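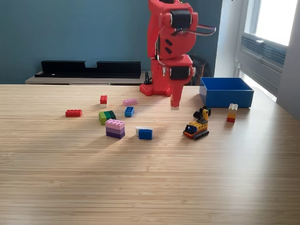 Week 3 notes: Sorting and putting away bricks

OK, these are my notes for the third session of the play-and-storage course. If you missed the class, read them with a tub of bricks next to you. If you were there, you already know I talk too fast, so read them anyway!

Last week we did paper and pens, and a few of you wrote in to say the bricks at your centers are a much bigger headache. I believe you. I ran the toy room at Cillden for 13 years before I started teaching this, and I have stepped on everything.

1. Spread first, sort second

The thing I see all the time is people sorting straight out of the tub, with an arm in up to the elbow, fishing for reds. Please don't. Tip out a small amount onto a bare table and push it apart with the flat of your hand until you can see wood between the pieces. You want to be able to look at a brick without moving another brick. It feels slow, and kids will tell you it's slow, but the eyes do most of the work once the pieces are apart.

A light tabletop helps a lot. We used a dark green cloth at Cillden for years and lost every dark green brick on it (I wish I were kidding). Plain pale wood is great for reds, blues, pinks and purples. White is the one to watch, especially when it's stuck under something else. A white piece under a small red one can look like a shadow from where you're sitting.

2. Singles and stuck-togethers

Before you think about color at all, make two groups: loose bricks and bricks that are still joined. I call the second lot "stuck-togethers," and Tomos Pugh, who taught this session before me, called them "clumps," so you'll see both words in the older handouts.

Now, do you pull the clumps apart? My rule is to look at them first. Two greens pressed together might be nothing, just what was left after a wall came down. But a tower that goes from pink down through the purples, pale to dark? Somebody may well have chosen that. I'd put that one to one side and ask before I broke it. A five-year-old who finds a tower gone will remember it until July.

If no one claims it by the end of the session, pull it apart from the top. Rock the brick along its long side, not its short side. No teeth! We had that talk.

3. Color or shape?

We spent far too long on this in class, so I'll try to be brief. Sorting by color looks lovely on the shelf and is easy for little ones. Sorting by shape is much better for building, because a child looking for a 2x4 wants a 2x4 and will usually take whatever color comes. Past a certain size of collection, I'd go with shape every time. The big Gwilliam tub we borrowed for class has 1,845 pieces according to its inventory sheet, and hunting for one small square brick in a drawer full of nothing but red is miserable.

For a small handful on a tabletop, color is fine. Do greens together, then the pinks and purples, then red, and fight about where lavender goes.

4. Where the bin goes

Keep it on the table. I used to keep ours on the floor and half the bricks missed. An open rectangular bin with no lid, right beside the pieces, means short trips for the hands and a lot less crawling around afterward.

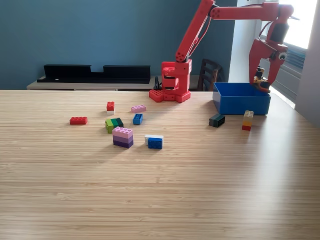
I also like to work one piece at a time when I'm showing this to a new group, odd as that sounds. Scooping is quicker, sure, but a scoop brings along the clumps you meant to check. Pick up, look, over the rim, let go. After a few rounds the kids get a rhythm going and start saying the colors out loud, and that's your language activity taken care of for the day.

Start from the side nearest the bin and work outward, so you always have clear space in front of it. Bricks lying on their sides are fiddly for small fingers, so knock those flat first.

5. Labels

Otov make stick-on drawer labels and Grokano make the clip kind. I've used both and don't have strong feelings. Draw the brick on the label as well as writing the word, and draw it life size if it fits.

For next time

Take 17 bricks, any kind, and sort them twice, once by color and once by shape. Write down which pieces you hesitated over. Bring the list, and bring a clump if you have a good one.

Comments (3)

Eifion Gough
November 6, 2024
Tried the spread-first thing with my after-school group and they loved pushing them around. Still arguing about lavender. It goes with purple, end of story.

mags_in_room_4
Do you wash the bricks before or after sorting? Ours are sticky and I don't want to ask why.

Tomos Pugh
Still calling them clumps. Wash before, mags, in a mesh bag, and let them dry overnight on a towel.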